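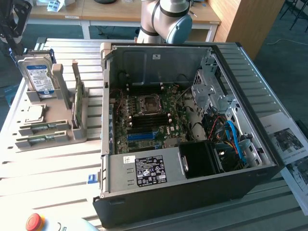
Unit 4: What the Cell Costs After You Have Paid for the Arm

Notes for the equipment planning module, May
Rekha Sengar

Read the Treloar case before class. Treloar takes apart old office desktops and sorts the parts, and would like a robot to do the dull share of it. The budget request they sent upstairs had one line on it: "robot." It came back with one word on it, and you can guess the word.

4.1 The arm is the easy line

Arms come with a quote. You ask, somebody in a nice jacket answers, and there is a number at the bottom. Everything else in the cell has to be priced by you, usually after the arm has been ordered.

Start with the parts fixture. A hard drive standing in a slot, a processor in a cradle and memory sticks lying side by side all need different shapes to sit in. Treloar put down $300 for theirs. That bought the first version. The second version was for the parts they had forgotten were in a computer.

Then the gripper. The Suna and Trusotton quotes in your packet differ by $3000, and most of the gap is the fingers. Read what is included. One of them considers the mounting bolts an optional extra.

4.2 Lines people leave out

Worktable, and something to hold the tower still on it
Emergency stop and the wiring to it
Cable routing (put it in now, you will be back for it)
Spare fingers
Scrap computers to practice on, including the ones you will ruin
Printed work instructions, and somebody's afternoon to write them
Floor space, which your finance office believes is free

4.3 Hours

Treloar's request had no labor in it at all. Their log for the first setup came to nearly 244 hours, much of it spent teaching positions and then teaching them again for a different case layout. Cost these hours at the full rate. Writing "absorbed by the team" means the team will absorb it, and they will remember.

Emrys Yorath's rule is to quote one computer model first and price each added model as its own line. His old department at Stunum skipped this and promised "all desktops." He has asked me to leave out what happened next, so ask him at his guest session.

4.4 For next class

Bring a one-page budget for a cell that removes memory and a hard drive from one desktop model. Work in groups of 2. Mark each figure as quoted, estimated or hoped for. I grade the third column gently if you admit to it.

Leave contingency as a separate line at the bottom. If you hide it inside the gripper, I will find it, and so will purchasing.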